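Module RA-8: Workcell Practice
Handout 3. Good practice for two-arm sorting cells
Course tutor: Bảo Doãn
Issued 02/06/2023

3.1 Scope

This handout covers the rules for setting up, running and closing down a bench-scale cell in which two arms share one floor and sort loose parts by colour. It is to be read with the Giáp cell manual, sections on guarding and stop circuits. It does not cover mobile bases or any cell in which a person works inside the reach of a powered arm.

Three general standards are assumed from Handout 1: ISO 12100 for risk assessment, ISO 10218 for industrial robots and their integration, and ISO 13850 for emergency stop. Students should know the scope of each. Clause numbers will not be tested.

3.2 Terms

Shared zone: any part of the floor that both grippers can reach.
Home pose: the parked position of an arm, outside the shared zone.
Claim: a software lock held by one arm on the shared zone or on a named bin.
Clear floor: a floor with no part, tool or personal item on it other than those listed on the run sheet.

3.3 The sorting task

Toy building bricks are used as parts throughout the module. They are cheap, they survive being dropped, and they come to rest in several stable poses. Each colour has its own bin along the back of the cell. A run starts with all listed bricks on the floor and ends when every brick is in its bin or the time limit has passed.

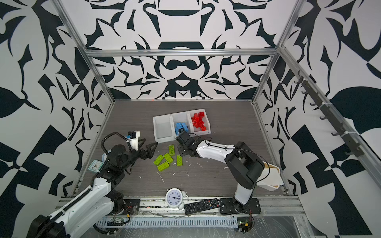
The arm that holds a claim on a bin keeps it until the gripper has opened and lifted clear of the rim. Releasing the claim on gripper opening alone is a fault, even where no contact follows. The waiting arm stays in its home pose or works outside the shared zone. It must not hover at the boundary with a part in its fingers.

Speed inside the shared zone is limited to 100 mm/s during teaching and first trials. The limit is set in the Trulta controller, under a password held by the tutor – it is not to be set in the student's own program. The distance from cell datum to the inner edge of the bin row is 585 mm in the course drawing. Check this figure against the cell before loading a program written at another bench.

3.4 Before a run

Walk through these points in order and initial each on the run sheet.

1. Stop button pressed, drives confirmed off, button reset.
2. Base plate bolts checked by hand for movement.
3. Cables followed from base to wrist. No loop may be able to catch on the other arm at full reach.
4. Wrist camera lens wiped with a dry cloth.
5. Floor brushed. Dust and crumbs of plastic affect both grip and part detection.
6. Items not on the run sheet taken out of reach of both arms.
7. Bins pushed back to their marks.

A run started with any point left blank is not counted towards the coursework.

3.5 Grasp rules

A brick with its studs up is gripped across its short side, fingers straight down, at half its height. A brick with its hollow side up is gripped in the same way, but the closing force is lowered by one step, as the walls can flex. Fingers are never placed inside the hollow.

Bricks that touch along a long side present no free faces for a normal grasp across the short side. The arm must first separate them with a closed gripper, moving parallel to the floor, and then take a fresh image. Planning a grasp from the image taken before the push is the most common error in submitted work. 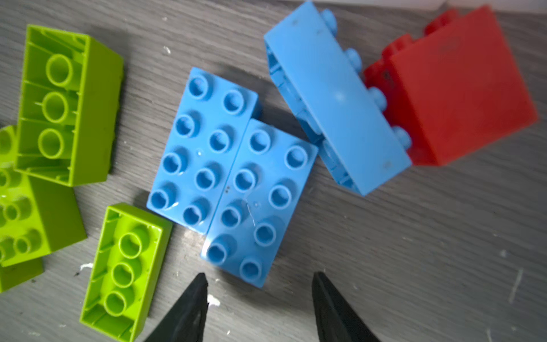

Leaning bricks are left until last. If one is still leaning when the other parts have been binned, it is tipped flat with a single push of no more than 34 mm and then treated as a new part. Two failed attempts on the same brick end the run for that arm, which returns home and logs the part as refused. The Dresitz logging tool records this as code 8.

3.6 Stopping and entering the cell

Hands go into the cell only with the drives off. A paused program is not a safe state – the motors remain powered and the arm may move on a network command. Press the stop button, wait for the drive lamp to go out, then reach in.

3.7 Reading and preparation

Cluretti course notes, chapter on shared workspaces. Bring a completed risk assessment form for the sorting task to the next practical, signed by both members of the pair.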